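Kitchen and Table Setting Assistants Wanted
Brorkis Dining Rooms, Workneh Street 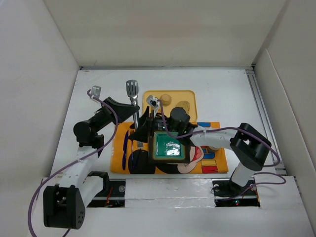 Issue 294, page 6

Brorkis is hiring two part-time assistants for its private dining rooms, starting in August. The work is setting tables, putting out serving utensils, clearing, and returning everything to the right drawer afterward.

A normal shift starts with the placemats. Flatware comes next, then the serving pieces: slotted servers, ladles, tongs and cake knives. Metal pieces are polished with a dry cloth before they go on the table. After the meal you will sort, wash, dry and put away. On a busy night we handle almost 1000 pieces, so you need to be comfortable doing the same task many times over.

No experience is needed. You should be able to stand for a full shift and lift a full dish rack. Evening availability is required, and everyone works Wednesday, when we do the weekly inventory.

Sun-ja Min runs the dining rooms and will train new staff. Igor Slanina handles schedules and pay. Shirts and aprons are provided. Bring your own closed, non-slip shoes. Staff eat before the evening shift at no charge.

To apply, leave a short letter and the names of two references at the front desk, marked for Gyu-bin Um. Include the evenings you can work. Applicants we want to meet will be asked in for a short trial shift, paid at the regular rate.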